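Home | Animals | Our Bodies | Weather | How Things Work | Ask Us

How do locks work?

Most front doors have a lock, and most locks need a key. Push the key in, turn it, and the door opens. Try the wrong key and it will not turn at all. So how does the lock know which key is yours?

The kind of lock found on many front doors is called a pin tumbler lock. Inside it there is a round part called the plug. The plug is the bit with the keyhole in it, and it has to turn before the door will open. Around the plug is a case that stays still.

Small metal pins sit in holes that run through the case and down into the plug. The pins are in pairs, one on top of the other, with a little spring above each pair pushing it down. When there is no key in the lock, the top pins stick halfway into the plug. They block it, so it can't turn.

Now look at the edge of a door key. It has bumps and dips cut into it. When you slide the key in, each bump or dip lifts one pair of pins by a certain amount. If it is the right key, every pair stops with its join exactly level with the edge of the plug. Nothing is in the way any more and the plug can turn. 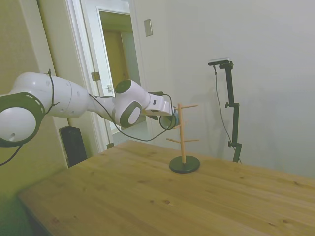

If even one pair of pins is too high or too low, the plug stays stuck. That is why a key that looks nearly the same as yours will not open your door. The difference may be very small -- less than the thickness of your fingernail.

Who thought of it?

Locks are very old. People in ancient Egypt used big wooden ones with wooden pins inside. The keys were wooden too, and some were so long that they were carried over the shoulder. They looked a bit like a giant toothbrush, with pegs where the bristles would be. The pegs pushed the pins up out of the way and the bolt could slide.

The Romans made locks from metal, and their keys were much smaller. Some were worn as rings, as Roman clothes did not have pockets.

What about padlocks with numbers?

These have no key. Many have a row of wheels, and each wheel has a gap cut in it on the inside. When you set the right numbers, say 2149, all the gaps line up and the bar can be pulled out. A lock with four wheels has ten thousand different settings, from 0000 to 9999. Trying them all would take a very long time.

Try it at home

Ask a grown-up if you can look at two old door keys. Lay each one on paper, draw round it with a sharp pencil and cut out the shapes. Put one shape on top of the other. Where do the dips match, and where are they different?

Words to know

Plug -- the round part of a lock that turns.
Bolt -- the bar that holds a door shut.

Written by Thenmozhi Kurian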